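Monthly Inspection Checklist – Robot Cell 2, Wrist and Gripper Assembly
Etton Works, Ratville
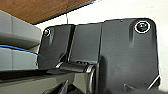

Wrist assembly, plate side, with the pivot joint at lower center.

Date of inspection: 16th June
Inspector: Randa Tarawneh
Second check: Qusai Rawashdeh
Hours on cell meter: 2668
Hours since last full service: 933

Section A – Before entry

A1. Cell stopped and main switch locked. Pass.
A2. Inspector's tag fitted to the lock. Pass.
A3. Air supply closed and line pressure at zero. Pass.
A4. Arm parked in the service position. Pass, after a second attempt. The first park command was refused with a door fault, cleared by closing the rear door fully. See D2.

Section B – Plates and fasteners

B1. Plates free of cracks, dents and bent edges. Pass. Check by hand as well as by eye, including the rounded top corners.
B2. Screws near the upper corners of the left and right plates fully seated. Pass. Both were checked with the torque driver and neither moved.
B3. Witness marks on rear mounting screws in line. Fail, one screw. The mark had shifted slightly. Screw removed, cleaned, refitted with thread lock and marked again by Q. Rawashdeh. Recheck at the next inspection.
B4. Plate surfaces clean. Pass with comment. Light streaks on the face of the large plate are noted as a surface finish matter only. Do not use solvent on the plates.
B5. Gap between the left and middle plates clear of debris. Pass.

Section C – Pivot joint

C1. Joint turns freely through full travel by hand. Pass.
C2. Side play within limit. Pass, at the upper end of the permitted range. The June reading is higher than the one before it and shall be taken again in July by the same person with the same gauge.
C3. End cap secure. Pass.
C4. Openings on top of the barrel free of dust and old grease. Pass after cleaning. Use a dry brush. Compressed air is not permitted at this joint.
C5. Grease applied. Not due. Next greasing at 30 days from this inspection.

Section D – Cables and guarding

D1. Cables near the arm held clear of its path at all programmed positions. Pass. Checked at reduced speed with the enabling switch held.
D2. Door switches. Rear door fails to close under its own weight. The hinge requires adjustment. Work order 1238 raised, assigned to Fouad Fakhoury.
D3. Emergency stops, front and rear. Pass.
D4. Warning labels legible from outside the guard. Front label pass; rear label worn, replacement requested from Brerker.

Section E – Return to service

E1. Tools accounted for and removed from the cell. Pass.
E2. Lock and tag removed by the person who fitted them. Pass.
E3. Ten slow cycles without load, inspector present. Pass.
E4. Ten cycles at production speed. Pass – slight noise on the first two, absent afterward.

Result: Released for production, subject to B3, C2 and D2. Until work order 1238 is closed, operators shall confirm by hand that the rear door is latched before each start.

Released by: Palesa Van Wyk, Maintenance Supervisor
Copy to: Tamer Najjar, Production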